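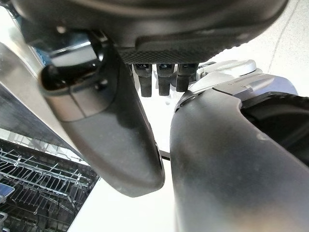
Section 4 — wrist view check and rack set-up for the Lirkell hand. Do this before any unloading run, and again if the hand has been off the arm. You want the live view from the wrist on the Plutura screen, full size, arm parked over the open dishwasher. Check the fingers first. The two big grey fingers should come in from either side, with the three short black fingertips folded down between them under the grip strip. Wire rack showing low on the left is fine at this stage, you'll move over it in step 5. If the short fingertips aren't in view at all, stop and go back to Section 3 (homing).

**Before you start**

- Door fully down, bottom rack out to the stop.
- Machine off and cooled. Not mid-cycle, not "nearly done".
- Arm speed on 2. Leave it there until the end of this section.
- Stop button where you can reach it without leaning over the door.

**Steps**

1. Wake the arm. Wait for the steady green light. Flashing green = still loading, don't touch anything.

2. Open Wrist View. Picture should settle within 6 seconds. If it stays blurry, wipe the lens with a dry cloth and reopen.

3. Press Fold. Short fingertips go down and stay down. They needn't line up at the ends, small differences are normal.

4. Press Wide, then Close, then Wide again. Watch both big fingers the whole way. Any jerk or grinding, stop and see Faults.

5. Jog the arm left untill the rack sits between the big fingers. Small taps. Don't hold the key down.

6. Lower in single taps. Leave a hand's width above the tines.

7. Press Mark Rack. Name it something sensible — "bottom" is fine, "test2" isn't.

8. Raise, park, save. Not saved = start again from step 5.

> **CAUTION** Never put your own hand in the rack while the arm is live. Park it and press Stop first. Knives point down or come out altogether before a run.

> **CAUTION** Big fingers will close on a tine if you let them. Bent tines aren't covered.

**Notes**

Bright room, bright view. Anything pale behind the fingers can wash out the edges of white plates. Pull the blind, or drop Exposure by one step. Siriwan kitchens with the roof window will need this most mornings.

Scuffs and dusty patches on the finger shells are cosmetic. Wipe with a damp cloth, no spray. The dotted grip strip is different — grease on it and glasses slip. Soap and water, dry it properly, then re-run steps 3 and 4.

Cables: check by eye with the arm parked and stopped. Slack is OK, a loop that can catch a tine is not. Re-clip it.

**Faults**

- *Fold does nothing:* reseat the hand, turn the collar untill it clicks, retry.
- *One big finger lags:* run Wide/Close 4 times at speed 2. Still lagging, take it out of use and send the hand back to Bivthorpe.
- *Rack mark drifts:* floor or door has moved. Redo from step 5, don't nudge the old mark.
- *View freezes:* Stop, then close and reopen. Never jog on a frozen view.

Queries on rack marks to Hemant Rastogi. Returns and spare strips, Boonsong Sangkhawat at Bivthorpe — put the hand's serial number in the subject line please. Top rack is Section 5, different heights, don't reuse these.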